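**Wrist camera gets confused by clear guards: swap the camera or the gripper?**

I'm comparing two setups on the same arm, a Camstead two-finger gripper and a Leone with narrower fingers. Both use the same wrist camera. On cardboard boxes they're even. On anything near clear plastic or chrome, depth readings jump by up to 24 mm. Exposure is fixed at 2000 microseconds. Would a different camera help, or is this a controller setting?

**Answer 1**

Lower the exposure first. Glare on scratched plastic will fool most depth cameras, and chrome is worse. I got usable results on a panel like this with the finger right up against the tube:
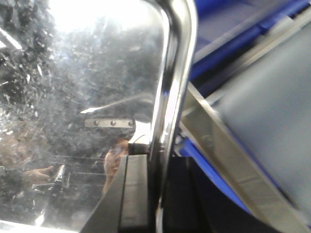 Settimio Caruso: I'd leave exposure alone until you've tried a polarizing filter. Mine cut the bad readings from 274 to 7 over the same test run – same gripper, same controller. You have to turn the filter by hand until the glare drops, then tape it.

**Answer 2**

Just get the Umdale camera. Works fine for me.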